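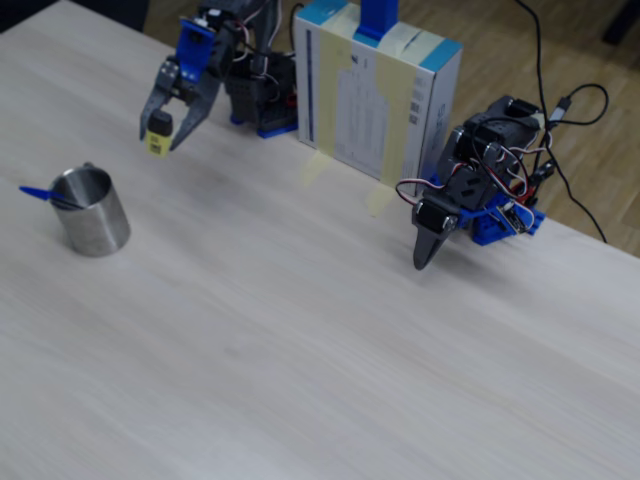

A light wooden tabletop with a pale, whitewashed grain.

Akero Updates Feletti White Wood Finish for Furniture Makers and Refinishers

Water-based system moves to two coats; stocked quantities and technical data sheet revised

BRISITZ, August. Akero, a maker of coatings for indoor wood, has released a revised version of Feletti White, its water-based whitening finish for tabletops, shelving and other flat furniture parts. The new version replaces the earlier three-coat system with a two-coat system and is supplied from the company's plant in Brisitz. Orders are open to trade customers now. Retail packs will follow through existing dealers.

Feletti White gives light woods a pale, slightly chalky look while leaving the grain visible. The first coat carries the white pigment. The second coat is clear and forms the wear surface. In the earlier version, a separate sealer was applied between the two. The revised first coat includes the sealing resin, so the middle step has been removed.

"The sealer was the step our customers skipped most often, and skipping it led to most of the complaints we handled," said Ingrid Iwasaki, head of product development at Akero. "Pigment lifted into the clear coat and left cloudy patches. We moved the sealing resin into the pigmented coat and then reworked the pigment load so the color would match the old system on the same wood."

Color match

Akero tested the revised finish against the earlier version on sample boards of ash, beech, birch, maple and pine. A total of 206 boards were coated, conditioned and measured. Color readings were taken before coating, after the first coat and after the second coat. On ash, birch and maple, the revised finish falls within the tolerance the company uses for batch release. On beech, the result is slightly cooler than before. On pine, the result depends on how much resin is present near knots, and Akero continues to recommend a knot blocker as a separate first step.

Customers who are adding parts to a set finished with the earlier version should coat a test piece from the same lumber before starting. Where an exact match is needed on beech, a tinted version of the first coat can be ordered from the trade desk. The tint is fixed and can't be adjusted on site.

Feletti White is not recommended for oak, walnut or other woods high in tannin. Tannin can move into a water-based white coat and turn it yellow or brown. A tannin-blocking primer is under review at Akero, and no release is planned at this time.

Surface preparation

Preparation has changed in one respect. The earlier data sheet called for a final sanding at 150 grit. The revised sheet calls for 180 grit, sanded with the grain, followed by vacuuming and a wipe with a lint-free cloth. Coarser scratches hold more pigment and show as white lines once the clear coat is on. Finer grits close the surface and reduce the amount of white the wood will accept.

Raising the grain with a damp cloth before the last sanding is still advised for open-grained woods. The wood must be dry before coating. Steel wool must not be used at any stage, as fragments left in the surface can rust under a water-based coat.

Surfaces that have been oiled or waxed should be stripped and sanded to bare wood. Akero doesn't support the use of Feletti White over old varnish or paint.

Application

The first coat may be applied by brush, pad or spray. On tabletops, the company advises working in full-length passes from one end to the other and keeping a wet edge. Excess should be wiped back along the grain before it begins to set. Wiping across the grain leaves pigment in the pores on one side only, which shows under low side lighting.

The clear coat may be applied once the first coat is dry to the touch and no longer feels cool. It should be stirred slowly and not shaken, as trapped air leaves small craters in the film. Light sanding between coats is optional. If done, it should be limited to dust nibs, and edges should be left alone. Breakthrough at the edges is the most common fault seen on returned samples.

Coated tabletops may be handled with care on the next working day. Full hardness takes longer, and the data sheet asks for 6 days at normal room conditions before items are stacked, wrapped or put into regular use. Cups, lamps and other objects with rubber feet should be kept off the surface during this period.

Wear and cleaning

The clear coat is available in matte and satin. Gloss has been dropped from the range. According to Etenesh Tsegaye, who manages technical service at Akero, gloss accounted for few orders and was often returned.

"Gloss over a white-filled grain shows every ripple in the wood," Tsegaye said. "Most people who ordered it wanted a surface that was easy to wipe down. The satin coat cleans just as well, because both use the same resin. The only difference between them is the matting agent."

For daily cleaning, Akero advises a soft cloth, water and a small amount of dish soap. Scouring pads, ammonia and alcohol-based cleaners should be kept off the finish. Small scratches in the clear coat can be repaired by light sanding and a fresh clear coat over the whole panel. Spot repair is possible on matte surfaces but may remain visible. If a scratch has reached the pigmented layer, the panel needs both coats again.

Trial with Weldu

Before release, the finish was used for one production run at Weldu, a furniture workshop that makes desks and dining tables in small batches. Weldu coated 100 tabletops by spray, all in ash, using its normal booth and drying racks.

"We had to turn down the fluid flow, as the new first coat is thicker than the old one," said Alper Karabulut, production manager at Weldu. "Our first few tops were too white near the ends, where the gun slows down. After we changed the nozzle and started each pass off the edge of the panel, the color was even. Dropping the sealer freed up a set of racks."

Nozzle and pressure settings from the Weldu run have been added to the spray section of the data sheet as a starting point. Shops using different equipment should expect to adjust them.

Packaging and changeover

Trade customers can order the first coat and clear coat separately. Retail packs contain both. Labels on the revised version carry the words "2-coat system" below the product name. The earlier and revised first coats must not be mixed, and the revised clear coat should not be used over the earlier first coat without the old sealer.

Stock of the earlier version, including the sealer, will be sold until it runs out. Iara Durán, trade sales manager, said customers in the middle of a job may reserve the earlier version by contacting the trade desk with their account number and the batch number from the can lid.

Unopened cans of both versions should be stored upright and protected from frost. Material that has frozen should be discarded in line with local rules, even if it looks normal after thawing.

The revised technical data sheet and safety data sheet are available from dealers and from the Akero trade desk. Sample boards in matte and satin can be requested on ash, birch and maple. Beech samples are supplied in both the standard and tinted versions.

About Akero

Akero develops and makes water-based finishes, primers and care products for indoor wood. Its customers include furniture workshops, joiners and refinishing shops. The Feletti range covers whitening, clear and tinted finishes.

Media contact
Chathurika Navaratnam
Press Office, Akero, Brisitz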